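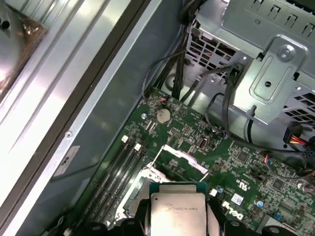
Plindness Athletic will open its rebuilt ground at Sugden Park in May, and the club's operations director, Vira Kushnir, has spent much of the winter preparing for the return of senior women's football to the town. Speaking at the club offices on Monday, December 29, 2025, she confirmed that the first fixture will be a friendly against Trimelen Rovers, with kick-off in the early afternoon. The ticketing and turnstile computers are being renewed over the same period. Ms Kushnir described it as the least visible part of the programme. "Supporters will judge us by how long they stand at the gate," she said.

The club has played its home matches at Distenum for the past 2 seasons, under a ground-sharing agreement that expires in the spring. Ms Kushnir paid tribute to the hosts, but acknowledged that the journey had affected attendances.

"It is a 50-minute bus ride for many of our regular supporters, and longer on a Sunday," she said. "Families with young children stopped coming in the second autumn. We understood why, and we want them back."

Season tickets will go on general sale in the new year. Holders from the last campaign at Sugden Park may reclaim their former seats in the main stand, where the numbering has been kept. The east side has been returned to standing – a decision taken after a consultation with supporters – and 100 places along the front rail have been set aside for juniors and their accompanying adults.

Asked about the playing surface, Ms Kushnir said that the new drainage had been laid before the autumn and that the grass would be left alone until the end of March. The under-18 side will train on the adjoining pitch in the meantime.

"The head coach has asked me several times whether she can have one session on it," she said. "She has had the same answer each time."

The Trimelen match will be limited in capacity under the terms of the safety certificate, with 15 minutes added to the usual gate opening time. Visiting supporters will enter from Mill Lane. Ms Kushnir said that the club hoped to receive permission for full attendance before the league season begins, and that details of parking would be sent to members with their tickets.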